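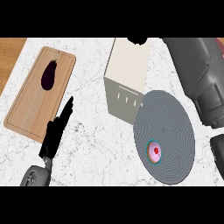
Can a town with 11 streets really get its own fiber network? Marisol Marchetti thinks so, and she has the permits to back it up.

I called her up to hear how things are going in Ditwood, where she runs the little broadband co-op, and we ended up talking for well over 40 minutes – mostly about utility poles, which I loved.

"Everybody wants to ask me about speeds," she said. "Speeds are the easy part! Ask me about the pole on Rader Road that three companies say belongs to the other two."

The pole business has eaten most of her winter. Each attachment needs a survey, then a make-ready estimate, and if the old copper is hanging too low somebody has to move it before her crew can touch anything. She had 22 applications open when we spoke, and five had come back approved that week. She sounded thrilled.

Her engineer, Emrys Bowen, joined us halfway through (he'd been up a bucket truck, and the line crackled a bit). He wants to bury the stretch past the school. "It costs more up front," he told me, "but I've spliced that route in an ice storm and I'd like never to do it again."

I asked whether they worry about the cable company cutting prices once the co-op lights up its first homes. Marchetti laughed. "I hope they do. My mother's still on their plan."

The first customers should be connected in April, starting at the north end of town. Sign-ups for the second phase are open now, and Bowen says he is still looking for another splicer.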